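Soporte para copas Hernarska

Soporte de sobremesa para copas con pie. Lo vendemos para cocinas pequeñas, bares de casa y aparadores donde no cabe un colgador de techo. Se entrega sin copas. Plazo de envío: 5 días laborables.

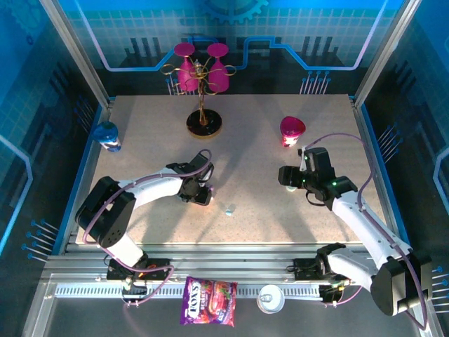
Las copas se enganchan por el pie y escurren sobre la propia mesa, así que conviene poner un paño si están recién lavadas. El poste dorado es fino y se abre arriba en brazos curvados; con dos copas magenta colgadas, una a cada lado, la base redonda negra queda despejada. Limpiar con paño seco. No apto para lavavajillas.

Devoluciones: 30 días, en su caja.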